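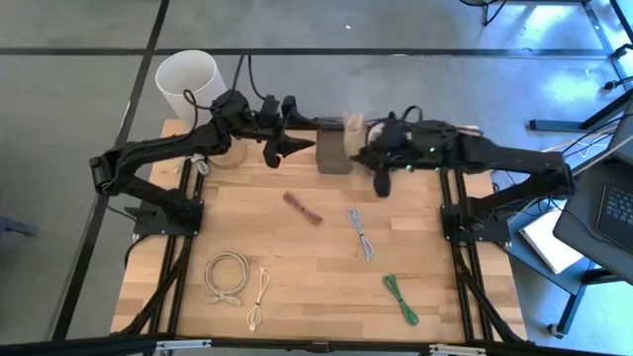

Figure 10. Sodside Robotics Club bench, both arms on their rails, cables out on the tabletop.

4.2 Starting a cable session

1. Lay the bundled cables on the lower half of the table. Leave space between them. The arms do not untangle, and neither does the club.
2. Put the brown block between the grippers.
3. Run the Bovier script from the laptop on the side desk.
4. Keep hands outside the rails until both arms have stopped.

Note: Log every attempt, including the embarrassing ones. October's log has 97.

CAUTION: Check the slack in the arm cables before you start. Do not find the limit by experiment.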